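Working rules for household manipulation sessions, revision 2

Fri 16 May

Our written rules for home-setting manipulation work had grown to 31 items, spread over a wiki page, a laminated card and several emails. Anitha Achari and I spent two afternoons merging them. What follows is the part that applies to clearing tasks: lifting light tableware off a surface and moving it to a bin or basket. The Plindix scheduling rules are in a separate document and have not changed.

The rules bind the operator. Where the operator and the supervisor disagree, the session stops until they agree. "Should" marks a recommendation. Everything else is mandatory.

1. Fingers

Inspect both fingers before the first motion of the day and again after any work near carpet or upholstery. Check the inner faces, the tips and the line where the fingers meet. Lint collects along that line. It changes the friction at the contact surface, and a thin bowl rim is where the change shows up first. Remove fibers with tweezers, with the arm disabled. Do not use compressed air indoors. Log the inspection even if there was nothing to remove.

Printed fingers are replaced after 400 grasps or at the first visible crack. Jacqueline Boyer has argued for a longer interval on the grounds that most of ours come off in good condition. I have kept the shorter one until we have wear measurements from the Oster units as well.

2. Approach to a table

The start pose is outside the table edge with the fingers closed. The operator confirms clearance to the rim before commanding any move over the surface. On glass, confirm by eye from the side as well. Depth readings on a dark glossy top are unreliable, and ceiling lights reflected in it can produce points at the wrong height.

Objects that are not part of the task may stay on the table if they are outside the work envelope. Remote controls, cables and laptops are all acceptable under this rule. The envelope is drawn on the session sheet, and the supervisor initials it. A bowl on a tray counts as two objects for planning purposes, and the tray must be included in the collision model. 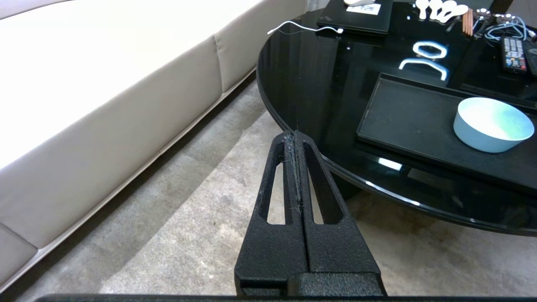
3. Carrying and release

Carry speed is limited to the lower setting whenever a rim grasp is used. A bowl held by one edge can rotate in the fingers, so the path should avoid abrupt changes of wrist angle. Keep the wrist cable in view through the whole transfer. If a loop comes near the rim of a can, stop and re-route it by hand with the arm disabled.

Bin liners are folded over the rim before the session starts. Excess film on the outside is permitted as long as it stays clear of the wheels and the operator's feet. Position the can on level floor. A can placed next to a rug edge should be checked for rocking - Meenakshi Hegde's addition, and a sensible one.

Release only with the object above the opening. A release outside it is logged as a fault, including when the object lands in the can. 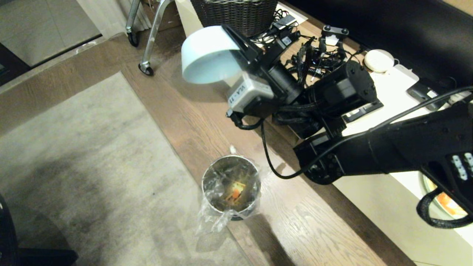

4. Stopping

Any person in the room may call a stop and does not have to give a reason. The operator answers "stopped" aloud once the arm is at rest. Restart requires a fresh clearance check under rule 2. Bhavana Subramaniam asked whether a stop during a carry should include opening the gripper. It should not. Hold the object, support it by hand from below, then open.

5. Records

One session sheet per room. Enter faults at the time they occur, in plain words, with the rule number. Corrections are struck through and initialed. Sheets go to Leilani Calloway by the end of the working day.

Open items: the wording on soft surfaces is still weak, and the Harine site uses a different stop phrase, which needs to be settled before anyone works at both locations. The next full review is in November. Comments on numbering can wait until then - comments on rule 3 should be sent now.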